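Taping a grid on a folding table for sorting, which tape?

Forum: Garage, Basement and Storage > Sorting and Organizing

pinelot_anika
Joined: November 2021

I'm clearing out my aunt's china cabinet and a lot of small stuff that was in the sideboard. The plan is to mark squares on a table so each set gets its own square while I check for chips and match lids to pots. I have a roll of blue masking tape left over from painting. Will it hold up for a couple of weeks of handling, or should I buy something else? The table is a Kulleck folding one with a smooth top and I want it back clean when I'm finished.

Anika Crenshaw

dmorrow40

Blue tape is fine for a couple of weeks. Keep it out of direct sun. I left some on a windowsill all summer and had to scrape it off with a plastic putty knife.

tollcombe_jo

I do this every time I sort for the Tollcombe church sale. Blue tape, one layer, pressed down with the side of a spoon. Make the squares bigger than you think. Mine were sized for saucers the first year and then I had dinner plates hanging over every line.

rustbucket_ed

Don't use tape at all. Buy a cheap vinyl tablecloth and draw the lines with a marker. You can roll it up and use it again. Tape edges catch on everything, and once a corner lifts you'll be picking bits off the table for a week.

tollcombe_jo

A tablecloth slides. I'm not putting somebody's wedding china on something that slides.

rustbucket_ed

Clamp it. Spring clamps cost next to nothing.

dmorrow40

Clamps get in the way on a folding table. The legs on mine fold right where a clamp would go.

pinelot_anika

I'd rather use what I have. Does it matter if the lines are straight? I don't own a chalk line.

tollcombe_jo

No. Measure the two ends, pull the tape tight between them and set it down in one go. If you lay it a few inches at a time it wanders and you get wrinkles. Do all the lines in one direction first, then cross them.

lidless_teapot

Disagree on the spoon. If the roll is old it tears when you rub it, and then the edge goes ragged. Use your palm. Also check the date you bought it. I had a roll of Brultness that had been in the shed through two winters and it came off in slivers.

dmorrow40

Same with any brand kept in a shed. Store it in a bag indoors.

rustbucket_ed

How many pieces are we talking? For 30 or 40 I wouldn't bother with a grid, just put them out in rows.

pinelot_anika

Closer to 400 with the saucers and the odd lids. I'll be doing it in batches.

rustbucket_ed

OK, then a grid makes sense. I'd still use the cloth.

lidless_teapot

For that many, write numbers on scraps of paper and keep a list. Square 1, square 2 and so on. Don't write on the tape, the pen comes through on some tables.

tollcombe_jo

And keep a basket or box for the pieces with no match yet. Otherwise they end up in somebody else's square and you count them twice.

quintela_j
Posts: over 2,000

Coming in from the Zacharias Street swap group. We use blue tape as well. Some of ours has torn along the edges and creased where the strips cross, and I haven't bothered replacing it. You only need to see where one square stops. I'd go with one big plate per square and stack the rest of the set on top of it once they're checked. Anything deeper than a plate goes on the floor in crates. Here are two from our setup.

Joana Quintela
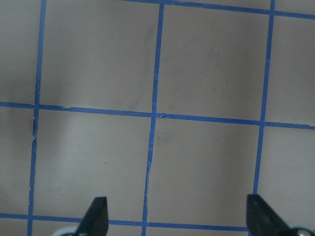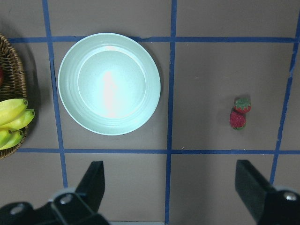

Blue tape grid. The second one has a green plate in its square and the edge of the basket at the left.

pinelot_anika

Thanks, that's the size of square I was picturing. I'll go with the roll I've got and test a short strip on the underside of the table first.

rustbucket_ed

Those torn bits are what I was talking about.

lidless_teapot

They don't matter for sorting. Pull it up slowly and low to the table when you're done and most of it comes off in one piece.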